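# Giving up the big shop

20 January 2019

So it's been nearly three weeks since I last set foot in a supermarket, and I promised a few of you I'd report back on how it's going.
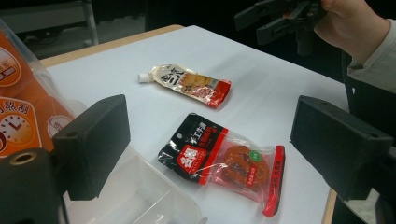
The rule I set myself was simple enough. No big shop. I could go to any small shop I liked, as often as I liked, as long as I could get there on foot or on the 3 bus, and as long as it wasn't part of a chain. I gave myself the whole of January to try it, and I told my sister, which means I have to see it through or hear about it until I'm seventy.

I should explain where I'm starting from. Since we moved to Ratdale I've done the same shop in the same order every week, and I could do it blindfolded. Bread, milk, the sad apples, the cheese that's always on offer, pasta, a bag of salad that goes to slime in the drawer. I'd come home and put it all away and feel as though I'd got something done, and then by the middle of the week there'd be nothing I wanted to eat. Back in October I went through the cupboard looking for rice and found four jars of cumin. Four! I don't even like cumin that much.

Anyway. The first few days were a mess, I'll admit it. I hadn't worked out that the greengrocer at the bottom of the hill shuts for lunch, a proper lunch, an hour and a half with the blind down. I went down there twice in one day and got a cabbage out of it. The butcher is lovely but I panic when I'm asked how much I want. I have no idea what a pound of anything looks like. I said "enough for two" and came away with what I'd call enough for a christening, so we had stew, and then stew, and then stew with a pie lid on it.

But then I got into the swing of it, and it started being fun. I've been walking a different way every time. There's a whole parade of shops behind the station that I'd only ever seen from the train (hairdresser, key cutting, a place that mends hoovers, and a deli called Simiyu that does the best flatbreads I've had in my life, still warm if you get there before ten). I'd lived here two years without going in. The man there lets you try the olives and doesn't mind if you don't buy any, although I always do.

The other find has been the Chinese grocer in Vamudstead. It's the far end of the 3 route and you do have to want to go, it's forty minutes with the traffic, but it's the kind of shop where you lose an afternoon. I went with Yutong Zeng from my choir, who grew up cooking this sort of thing and has very firm opinions about soy sauce. I'd been buying the wrong one, apparently. I'd been buying the wrong one for everything, and also keeping it in the wrong place. She went up and down the aisles putting things in my basket and taking other things out again, and I just trotted along behind. One of the things that stayed in was a block of hotpot seasoning, a flat round reddish-orange thing in a clear packet, and I've been looking forward to it ever since. We haven't got a proper hotpot pan so it'll be the big saucepan on the camping stove in the middle of the table -- my husband is already moving the curtains.

What I liked most about that trip was not knowing what I was looking at. I'm fifty-one and I've got very used to walking round shops knowing exactly what everything is and what I think of it. I stood in front of the dried mushrooms for ages. I had to ask how you cook half of what I bought, and I've written it all down on the back of the bus timetable in handwriting that I already can't read.

Right, money, as that's what my sister keeps asking about. I've been keeping the receipts in a biscuit tin. It's come out a bit dearer on bread and a lot dearer on meat, cheaper on vegetables (much cheaper, I was shocked), and we've thrown away next to nothing. One slimy half of a cucumber, and I blame the cucumber. Washing powder is the one that's beaten me. The hardware shop does sell it, in a box so small it looks like it came out of a doll's house, and I resented every penny.

My phone also tells me I'm walking more, which I hadn't thought about at all when I started. The day I did the greengrocer, the deli and the post office it said 1,699 steps before breakfast, and I know that's not a marathon but for me before breakfast it's unheard of. I was quite smug until about three in the afternoon, when I fell asleep in front of a programme about canals.

Things I miss:

- Being able to buy a lemon at nine at night
- The self checkout, on days when I don't want to talk to a soul
- Those little yoghurts with the corner
- Having somewhere to park

Things I don't miss: the music, the lighting, the car park in the rain, and running into my old boss by the freezers every single time.

I don't know if I'll carry on in February. I might do a sort of half and half, with one trip a month for the boring heavy stuff and everything else on foot. A reader called Erau left a comment on the last post asking about a veg box instead, and I did have one years ago, but I still have bad dreams about the turnips. If yours lets you say no to turnips, please tell me who they are.

Next up I want to try the fishmonger's van that comes to the square. I've walked past it twice and lost my nerve both times. There's a queue and they all seem to know the names of things. If anybody can tell me what to ask for that's easy to cook and hasn't got its face on, leave it in the comments. Oh, and I owe a couple of you the pie recipe -- I'll put it up when I've worked out what I did.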